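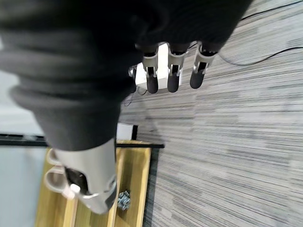
Fig. 3: White box with a thin dark cable on the floor.

3. Getting the cable under control

By now you've picked a spot for your box (section 2), so let's deal with the cable. I'm Hicham Radwan, I wrote most of the Hiven home guide, and this is the part I always want to skip too. Give it a few minutes anyway! A cable left to curl across the floor will find your foot sooner or later.

What you'll need: the pack of Nestmont cable clips, a soft dry cloth, a pencil, and the fabric tie from the small parts bag. I like the Grorketti ties better than the ones we used to pack (they're softer and you can undo them one-handed), but any fabric tie is fine.

1. Switch off at the wall and unplug the cable at both ends.

2. Lay it out straight on the floor and run it through your fingers from one end to the other. You're feeling for kinks and flat spots. If you find a nick in the outer layer, stop there and order a new cable, part 111.

3. Wipe down the baseboard where the clips are going. The sticky pads hate dust.

4. Mark your clip positions in pencil, 6 inches apart. Start next to the box and work toward the outlet. I go a little closer together at corners, but that's me being fussy.

5. Press each clip on and hold it for a slow count. Then leave them all alone for an hour. Yes, a whole hour. Go have lunch.

6. Feed the cable in, starting at the box end. Leave a small loop of slack behind the box so you can slide it out for dusting. Gather any extra near the outlet in a loose coil and put the tie around it. Plug everything back in.

CAUTION: Don't run the cable under a rug, and don't let the box or a chair leg sit on it. Never staple it down.

Note on wood floors: keep the clips on the baseboard, please. The pads can lift the finish when you peel them off, and I have a pale patch in my own hallway from last April to prove it. If you have to cross open floor, use the Dimitrov cable cover in section 4, which just rests in place.

Note on white boxes: they show every fingerprint. Dry cloth only, no spray.

If a clip falls off later, clean the spot again and use a new pad. Spares are in the lid of the clip pack.

Section last updated 2025-12-16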